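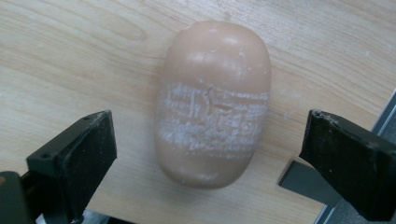
Bar of soap, white band over the middle.

Friday, belt for Ganau

I continued with the championship belt. The main plate is back from Espinoza and the letters are clean, but the left side plate says BISAR with a very small S, as if the engraver ran out of space. Elvia thinks the audience will not see it from the third row. The wrestlers will see it, and they complain more than the audience. I wrote to Espinoza and asked for a new side plate, order 1237.

Strap is cut. Leather from the second hide, because the first one stretched when Rangi Cosgrove wore the test belt on his shoulder for a whole show. He also threw it on the mat two times, which was not in the plan. Snaps: 7 in one row, not 5 as on the old belt. Woo-jin has a small waist and Rangi has not, and it must close on both of them. 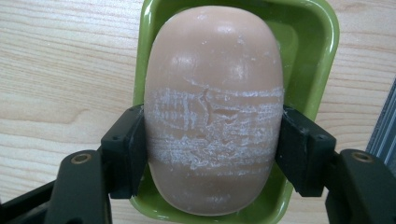 Black edge paint on the strap did not survive the bending test. I bent it over the pipe 737 times (counter on the jig, Miłosz checked it) and then stopped. The paint opened near the tip in a jagged line with a small branch to the right, very similar to the crack in the white part of the soap. On the rest of the edge I see only fine scratches. I think my second coat was too thick. Next try: three thin coats, a night between each, and sanding only before the last one.

To do:
Ask Perla Lozano if the Goltero show is still before the end of December. If yes, we must use the old side plate and I will paint the S darker.
Order more snaps, the long type.
Rangi should not receive the belt before the glue is dry. Miłosz will keep it in his locker.

Rivets not started.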